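Home | Notebook | Materials | Bench Log | Contact

4 min read

July, finish bench, morning

Back on the soap finish trials for the Ollovier table. The customer wants pale wood that stays pale, and doesn't want anything that looks like varnish. Brock Li did the first set of boards last month with the flakes we had on the shelf. I'm redoing them with the Prurkex flakes because the old bag had picked up a smell from the solvent cabinet and I don't trust the results.

Boards are ash, planed and then sanded to 180. I raised the grain with plain water, let them dry overnight, and knocked them back by hand with a worn piece of the same paper. Brock had gone to 240 on his. I think that was too fine. His boards felt nice on the first day but they didn't seem to take much soap, and a coffee ring went straight in.

Mix for the thick version: one part flakes to four parts boiling water by volume, stirred until it stops looking like rice, then left covered until the next day. It sets up to something like hair gel. For the thin version I used a couple of spoonfuls in a quart of hot water, and that stays pourable. The bucket needs to be plastic. The steel one left gray specks on a test scrap, and I had to plane them off.

Applied the thick mix with a rag, worked in circles first and then along the grain. Waited until the surface went dull, wiped off everything that would come off, and left the boards on stickers by the north window. Light sanding between coats with 320. Board 2 got an extra coat at the end because the heartwood streak on it was still drinking.

Afternoon

Third coat on. Color is good. Ash with oil on it goes yellow under our lights, and these are staying close to raw wood, maybe a little whiter. There is a faint chalky look when you get down low against the window. Brock says it goes away after the first few washes. I'll believe him for now, but I want one board washed every day this week before we show anything to the customer.

Stain tests, done on the two oldest boards:

Water, left 6 hours: raised the grain slightly, no mark after a rub with the thin mix.

Black coffee, left 14 minutes: light ring, mostly gone after washing. I can find it if I look for it.

Red wine, same time: gray-purple ring. Washing took out the middle and left the edge. A second wash with hot water did better than the first.

Olive oil: dark spot. Did not wash out. It has faded some since lunch and may even out over a few months, but I can't tell a customer that.

Lemon juice: nothing visible. Surface feels rough there, as if the soap is gone. Needs another coat in that spot.

So it's a finish for people who will wash a table and put up with a few marks. I have asked the office to put that in writing with the quote, along with the care sheet. The Skollolley job went badly for exactly this reason - they were told "natural finish" and expected it to act like plastic.
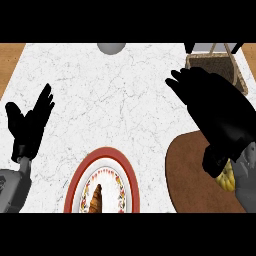 Costs, while I have the sheet open. The flakes for the whole Ollovier table, top and base, will come to less than the rags. Labor is the real number. Three coats with drying and sanding ties up the long bench for most of a week, and nothing dusty can happen near it. Rodrigues quoted us 477 for a hardwax oil kit that would do the same table in two coats. I still prefer the soap for the color, but if the customer hesitates over the wine ring, the oil with a little white pigment in it is the fallback. I should make up a board of that too so they can be compared side by side.

Things to sort out before the real top:

- Underside gets the same number of coats as the top. The first Skollolley leaf cupped and I'm sure that was part of it.
- Tape off the tenons. Soap in the joint and the glue won't hold.
- Find out whether the shop water is hard enough to matter. Brock saw scum on his second batch and I haven't. Try one jar with distilled.
- Label the jars. There are unlabeled ones on the windowsill and one is paste wax.

End of day: boards 1 and 2 back on stickers, thin mix covered, rags rinsed and hung on the line. Next wash on board 1 in the morning before the heat comes up.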